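The Standard at Drisgate

Aiman Mangundap read the Standard aloud at the start of every session, as the Goh Institute required. It had 38 clauses. The staff at Drisgate stood with their hands at their sides until the last of them had been heard.

"Clause four," he read. "The operator shall approach the handle squarely. Clause five. The operator shall not pull until both fingers have closed."

The Institute had drafted the Standard in December, following the dispute with the Cakport office. Cakport had submitted 4000 recordings, and the examiners had returned every one. The movements had been quick and clever, and no two operators had opened a door in the same manner. A machine instructed by them, the examiners wrote, would learn only that people were impatient.

Mangundap had been an operator at Cakport. He did not mention this at Drisgate, although it was written in his file and his file was available to all grades.

"Clause eleven. Footwear shall be taken one shoe at a time. Clause twelve. The operator shall not correct a poor grip by force. A poor grip shall be released, and the attempt recorded as poor."

He looked up at this point, as he always did. Clause twelve was his own. He had proposed it by letter, unsigned, and it had been adopted without amendment.

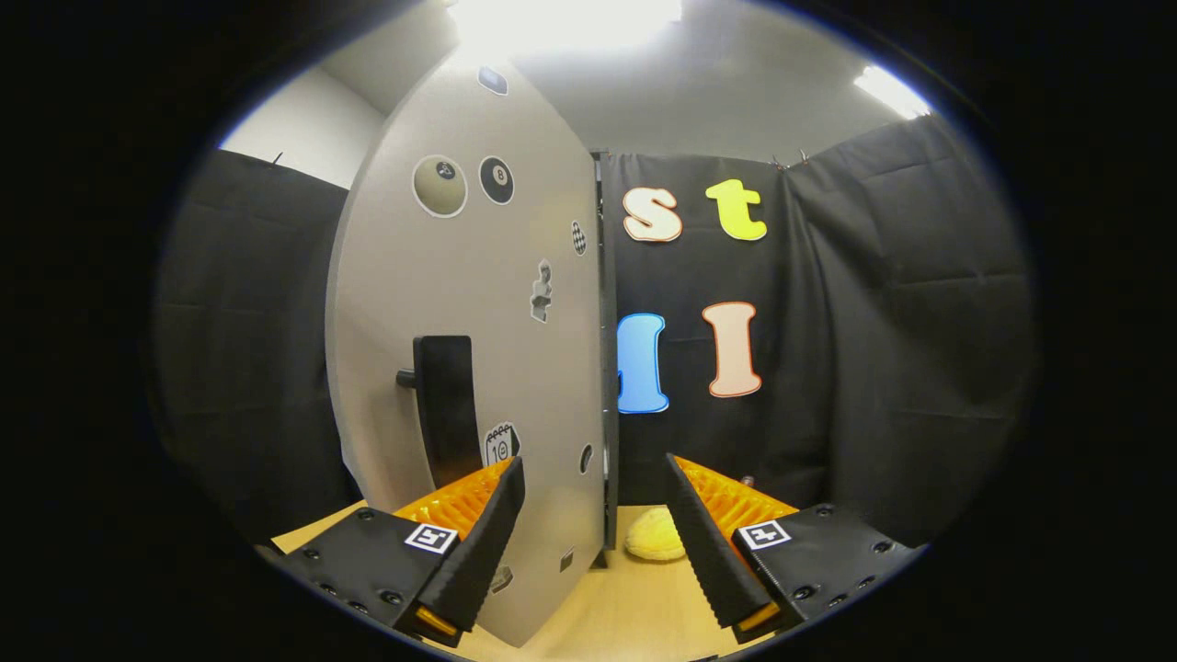
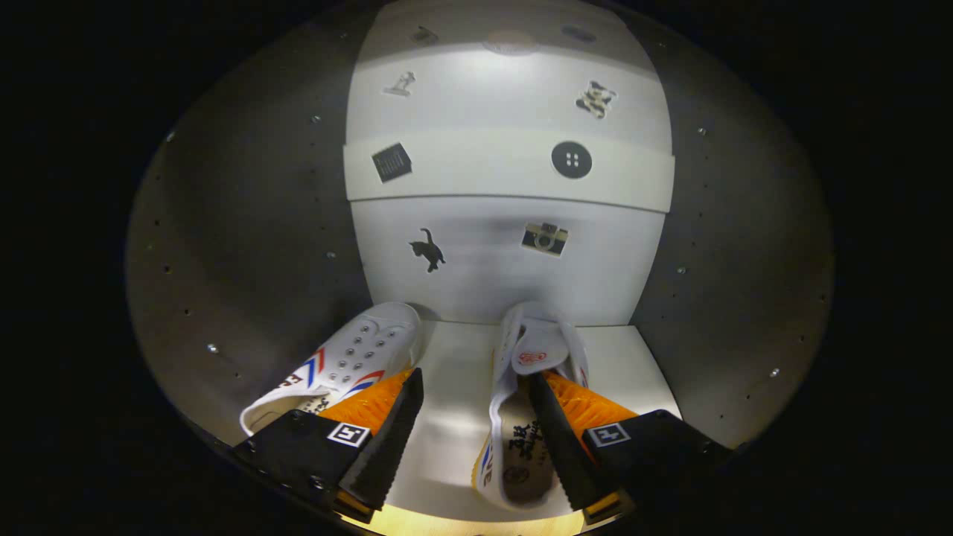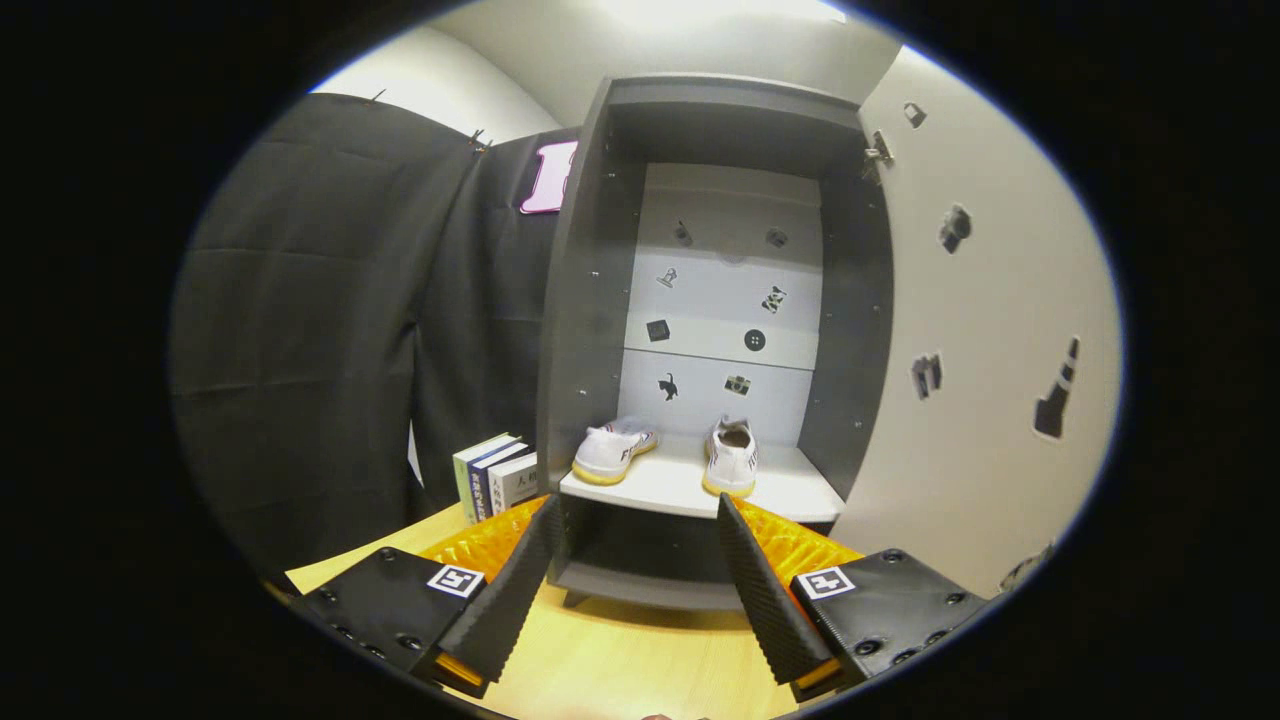

The door handle, and the white shoes in two views, at the Drisgate station.

The inspector from Gredora arrived shortly after three in the afternoon. She asked to see the register of poor attempts, and was given it. She read it standing up.

"There are 50 entries here," she said. "Your neighbours report none."

"Yes," said Mangundap.

"Do you consider your operators less able than theirs?"

"I consider that they have read clause twelve."

She turned several pages. At the table an operator opened the gripper, drew back from the shoe and wrote a line in the margin of her sheet. The inspector watched until the pen had been put down.

"Who wrote that clause?" she asked.

Mangundap closed the Standard and placed it on the shelf by the entrance, where it was to be kept under clause one.

"I did," he said.

The inspector signed the register, entered the time beside her name, and asked whether she might hear the remaining clauses read.

200 shares
38 comments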